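Prullby Center for Language and Community Research
Minutes of the Project Advisory Meeting, Heritage Language Use in Family Businesses
29 August 2024
Approved for circulation to members

Chair: Divina Cabanatuan
Recorder: Charito Cruzado
Present: members of the interview team, the transcription team and the Areck and Pilis field sites
Apologies: the representative of the Bakalis field site, who submitted a written report

1. Opening and previous minutes

The Chair called the meeting to order and confirmed that a quorum was present. The minutes of the previous meeting were approved with one correction. Under the item on consent forms, the words "parents and guardians" were amended to read "parents, guardians and adult siblings where applicable."

2. Matters arising

The Recorder reported that the revised glossary of kinship terms had been placed in the shared folder. Two entries remain in dispute between the Areck and Pilis teams. Both teams use the same term for an older female relative, but in Pilis it is extended to regular customers and in Areck it is not. It was agreed that the glossary would carry both senses, with the site noted beside each.

The question of storage for the older cassette recordings was carried forward.

3. Report on interviews

The interview team reported that 66 interviews had been completed across the three sites. The target set in the project plan is 70. The outstanding four are all in Bakalis, where two families asked to postpone until after the school year had begun. The Chair asked that the families not be pressed and that the team accept whatever dates in September are offered.

Members discussed the language in which interviews are opened. The protocol instructs interviewers to greet participants in English and then invite them to choose. Several interviewers stated that this had steered older participants toward English for the remainder of the session, even where they later said they had expected to use the heritage language. Charito Cruzado noted that in Pilis the greeting had in practice been given in both languages, which departs from the written protocol.

After discussion it was agreed that the departure would be recorded in the methods notes, that the affected interviews would not be discarded, and that the remaining interviews would open with a greeting in both languages. The member for Areck asked that her reservation be noted. She considered that a change at this stage would make comparison between the sites more difficult.

4. Transcription and coding

The transcription team reported that the coded set stands at 1433 instances of switching between languages within a single turn. The team asked for guidance on borrowed words. Terms for payment, delivery and stock are used in English by nearly all speakers, including those who otherwise speak the heritage language throughout, and coders have not agreed on whether these should be counted as switching.

The Chair reminded members that the coding manual treats a word as borrowed when it carries heritage language endings or is used by speakers who report little English. The transcription team replied that the second test relies on self-report, and that participants often understate the English they know. A speaker in Areck described herself as having "no English at all" and then dictated a supplier's address in English without hesitation.

It was agreed that:

Doubtful words will be given a separate code and left out of the main count until they have been reviewed.
Two coders will work through the same batch independently and compare results before the next meeting.
The coding manual will be updated by the Recorder once the comparison has been discussed. 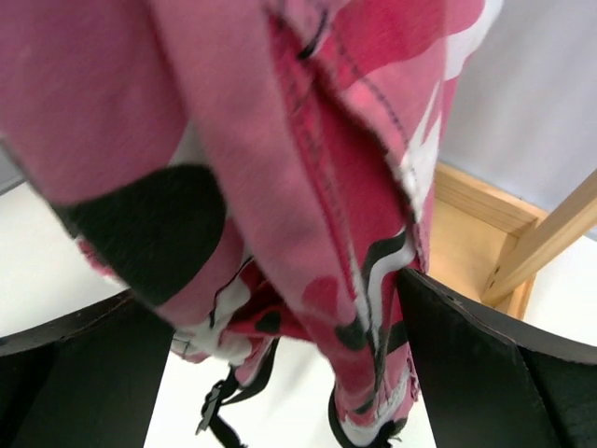

Members then considered the treatment of laughter and overlapping talk. The current manual asks transcribers to mark both, but practice has varied. The Bakalis written report stated that overlap is common in interviews where three generations are present, and that marking each case has slowed the work a great deal. The meeting agreed that overlap should be marked in full only in the passages chosen for close analysis. Laughter will continue to be marked throughout.

5. Attitudes questionnaire

The draft questionnaire was tabled. It is intended for younger members of the participating families and asks when they use each language, with whom, and how they feel about being corrected. The Chair observed that the draft took 60 minutes to complete in the trial session — far longer than the project had promised to families — and asked for it to be shortened.

Members made the following comments. The section on schooling repeats material already gathered in the interviews. The phrase "mother tongue" was read by some respondents as the language of their mother only, and caused confusion in households where the parents grew up with different languages. The item asking respondents to rank languages by importance was considered unhelpful by the Pilis team, who reported that several respondents left it blank or gave every language the same rank.

It was agreed to remove the schooling section, to replace "mother tongue" with "the language or languages you first spoke at home," and to change the ranking item to an open question. A revised draft will be circulated in September.

6. Return of findings to participants

Divina Cabanatuan introduced a short paper on how results should be shared with the families. She proposed an evening session at each site with a spoken summary in both languages and a printed summary for those who wish to take one. The Areck team supported the proposal but asked that quotations not be read aloud, as speakers would be recognized by their neighbors even without names.

The meeting agreed in principle. Wording for the printed summary will be prepared by the Recorder and checked by a reader from each site before printing. The question of whether to offer copies of recordings to the families was deferred pending advice on the consent forms.

7. Other business

The Pilis team asked whether shop signs and handwritten notices seen during visits could be included as data. The Chair ruled that these fall outside the present approval and that a separate request would be needed.

8. Next meeting

To be held in September at Prullby, on a date to be confirmed by the Recorder. Items for the agenda should be sent to Charito Cruzado in writing. The Chair declared the meeting closed.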